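How Does a Robot Know What It's Looking At?

Hi, I'm In-ho Lim, and I write the software that helps our robot, Starlow, see. Seeing is harder than you'd think! To a computer, a picture is just a giant pile of numbers, one bunch for every tiny dot of color. My program has to sort those dots into things, like "basket" or "cloth" or "floor."

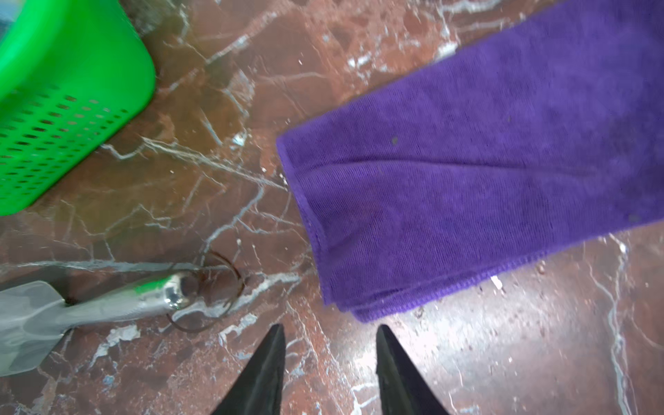 Starlow's view of a trowel, a purple cloth and the corner of a green basket.

Shiny floors are tricky. A bright reflection can fool my program into thinking there's something to grab (oops!). So I show it roughly 1000 pictures, and each time it guesses wrong, it changes its numbers a little and tries again.

Now try it yourself: look at the trowel and find a spot where 2 robot fingers could pinch it.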